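Teaching an arm from my kitchen chair

Apr 20, 2022

I have wanted to write this one up since December, when I first got the remote control side of things working, and I kept putting it off because every time I sat down to type I ended up driving the arm around instead. It is very hard to stop once you start!

For anyone new to the blog, the project is called Florkel, and the idea is that I show a robot arm how to do a small job by doing the job myself, through the arm, over and over. All of it happens in simulation. I hold a hand controller, the arm on my screen follows my wrist, and a trigger under my finger works the gripper. Every run gets saved, and later a program studies the runs and tries to do the same thing on its own.

My first attempts were awful. I moved the way I would move my own hand, in one quick swoop, and the arm came in sideways and knocked over whatever I was reaching for. My first batch was 88 runs and I threw out nearly all of them. What helped was slowing way down and splitting the reach in my head: get over the thing, stop, look, then go down. I also turned the controller's scaling down to 4, which on my setup makes a big sweep of my arm into a modest one of the robot's (I wish I had done that on day one).

The other lesson was to be a little bit untidy on purpose. If I start from the same spot each time, the program learns that spot and nothing else, so now I come in from the left, from the right, from too high, and correct as I go. Those little corrections seem to be worth more than the perfect runs.

Soft things

Blocks and cups got dull, so lately I have moved on to plush toys. They're lumpy, they have no obvious handle, and I change my mind about where to grab them halfway down — a bad habit, and the recordings show it. I try to settle on a spot while the fingers are still open and well clear of the fur.

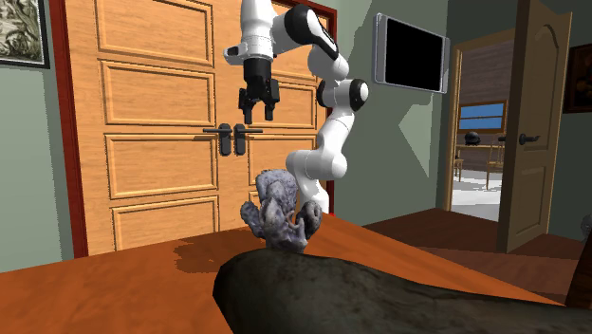 What's next

I'd like to get to 1000 good runs before I train anything serious. My wrist gives out after 7 or so in a row, so it will be a slow spring. After that I want to try the Clolter room, where the lighting is different, and see how much has to be taught all over again.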